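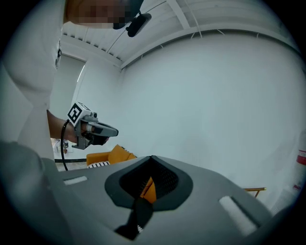

2020-08-06

Sourdough rye, jar 3, workshop kitchen

The Madley flour is so good! Fed the starter at breakfast with 20 g of the old culture and it had doubled before lunch, which the Brirna flour never managed even on the warmest days. Smell is sharp and a bit like green apples. No gray liquid on top this time.

Mixed the big dough at noon – 720 g water, the rest as in the January recipe, salt held back until after the first rest. Much stickier than wheat, so wet hands and the steel scraper, and no extra flour on the bench (I gave in last time and got a dry seam right through the middle).

Small test loaf weighed 291 g out of the oven. Crumb is tight but even, crust a lovely dark brown, and the caraway comes through without taking over. I want to try it again with half the caraway and a spoonful of Smadi malt.

To do: order the 3000 g bag from Gurnby, the small ones go too fast. Wash the long tins by hand, please, they rust in the dishwasher. Jar 3 is in the fridge door, lid loose – next feed tomorrow morning.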